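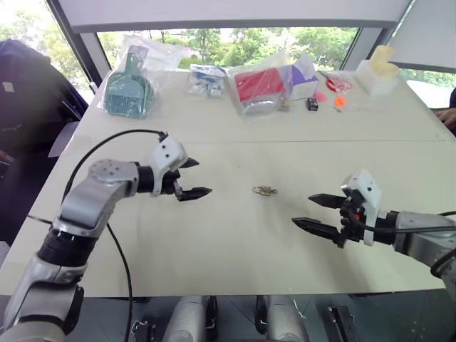 Two arms, one table: my afternoon at the Sturnano open day

Posted 13/03/2023

I almost didn't go. The flyer for the Sturnano open day had been stuck to my fridge since January, and when the day finally came I had a sore throat and a pile of laundry. But my neighbor had a spare spot on the bus from Lasudby, so off I went, and I'm so glad I did!

If you haven't been out that way, Sturnano has the low building behind the garden center, the one with the big windows. They opened the doors at one o'clock and let us in through the side in groups of 25, which meant a bit of standing around outside (bring a jacket if they do it again). A greeter told me they'd planned for 100 visitors in total and had to print more name stickers before lunch.

The part everybody wanted to see was the two-armed robot, which the staff call Dimix. It works at a white table by the window, with trees right behind it, so it feels more like somebody's sunny craft room than what I had in my head. The arms are silver-gray and come in from opposite sides, and each one ends in a black gripper with two long fingers. They're pointier than I expected. One of the kids in my group said they looked like chopsticks, and I haven't been able to think of them any other way since.

What they had it working on was tiny. I mean really small, a little gold-and-silver metal piece, like a latch or a clasp you'd find on a jewelry box, lying flat on the table between the two grippers. I'd figured a robot demo would be all about lifting heavy stuff, so I was leaning way over the rope trying to see. Our guide said small metal parts are some of the hardest things they practice with. They're shiny, they slide, and they don't give you much to hold on to. I lose earring backs down the sink about once a month, so I felt for it.

There was a whole row of other things waiting along the back of the table, some of them in clear plastic bags. I spotted a teal dustpan in one and a red box in another. I asked whether the dustpan was for the robot or for the cleanup, and the guide laughed and said it was on the list for later in the day. Our group had moved on by then, so I can't tell you how that went.

Each group got around 55 minutes, and that included a short talk in the next room about Hyun, the training program they run for people who want to learn to work with the arms. You don't need an engineering background to apply, which got a lot of heads turning in my row — mine too! The talk ran a little long and the chairs were hard, but the questions were good. A man at the back wanted to know what happens when the arms bump into each other, and we got a proper answer with hand gestures and everything.

Coffee was free, the cookies were gone by three, and the parking lot was a mess. They're hoping to hold another open day before the end of the year. Sign-up sheets will be at the Lasudby library desk, and you'll want to put your name down early.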